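Open day at Daneck, anyone else go?

benchwarmer_33
Went to the Daneck open day Monday and had such a nice time! They had an arm handling screwdrivers, black and teal ones, and I stood there far longer than I'd planned. 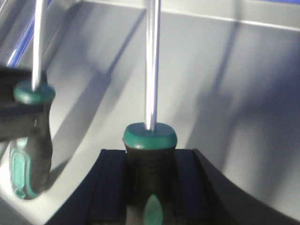 One in the gripper, one in the holder

tustum_ted
Jealous! Was it on a real line or just a table?

benchwarmer_33
A table right up against a conveyor, Ted.
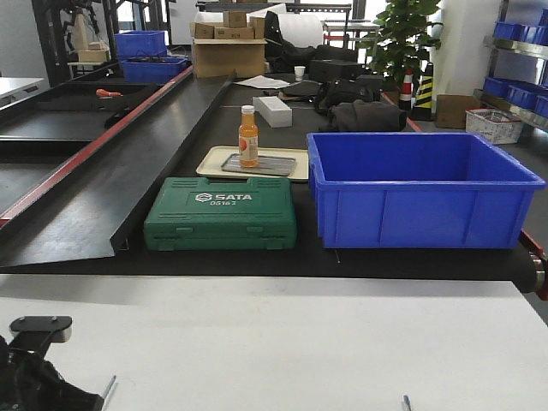 Noreen Rajput gave the talk, 20 minutes, and she was very patient with all my questions.

oldgreaser
I was at the 2 o'clock one. Pleasant folks, but my hands are quicker.

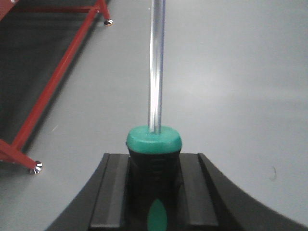 Photo: Teodoro Mercado

tustum_ted
Quicker at 8 in the morning, maybe. I'd like to see you after lunch, my friend!

oldgreaser
Fair, but I still wouldn't buy one for our shop. Too much fuss for a screwdriver.
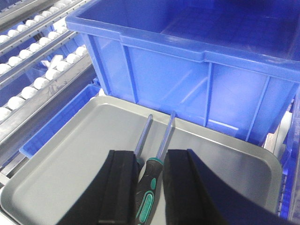

And I'll say this for them, the coffee was good and I'd go again in October.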